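Section 4: Marking Your Property and Building Your Zalto Register
Kiltonik Home Security Guide, updated 2026-01-30

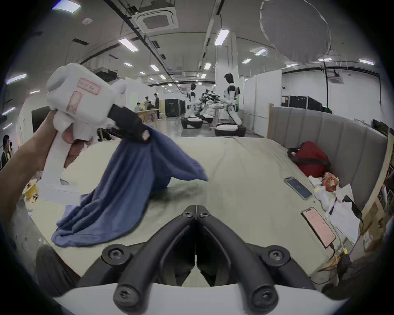
Marking is my favorite part of the whole setup, and you can get through a room in an evening! A marked item is much harder to sell on, and if it is stolen and later recovered, the police have something to match it to. Work on a table with good light, and put down a dark cloth first, like the navy blue one in the photo, so small screws and pen caps don't roll away. Handwritten labels stuck on the front of a thing are great for your own sorting, but they peel off in seconds, so please keep going and add a permanent mark as well.

What you need
The Zalto marking pen, the UV flashlight, a soft dry cloth, your phone, and the registration card with your 16-character owner code.

Marking an item

1. Wipe the surface clean and let it dry completely.
2. Pick two spots: one easy to find, one hidden (inside a battery door is perfect).
3. Write your owner code with the Zalto pen. Print it in capitals and press lightly.
4. Wait 18 minutes before touching the mark.
5. Dim the lights and check it with the UV flashlight. A good mark glows bright and even, and it's a real treat the first time you see it!
6. If any character is hard to read, go over that one again and repeat the wait.

CAUTION: Never shine the UV flashlight into anyone's eyes, pets included.

CAUTION: Do not mark coins, paintings or antiques. Photograph these instead and go straight to the next part.

Adding the item to your register

1. Open the Zalto app and tap New Item.
2. Photograph the whole item, then the serial number plate if it has one.
3. Type in the serial number by hand, even if the app fills it in for you. The letter O and the number 0 get mixed up a lot.
4. Note where each mark is.
5. Tap Save. Your item is now on the list!

Note: A free account holds 31 items. Jomar Panganiban, our tester, filled his with bike parts alone, so start with the things you would miss most.

If something is stolen

1. Call the police and get a report number before you tidy up.
2. In the app, open the item and tap Report Stolen.
3. Enter the report number and send the PDF to the officer handling your case.

Note: Marks on outdoor items fade in sunlight. Check them every April and redo any that look weak.

Next: Section 5, Window and Door Sensors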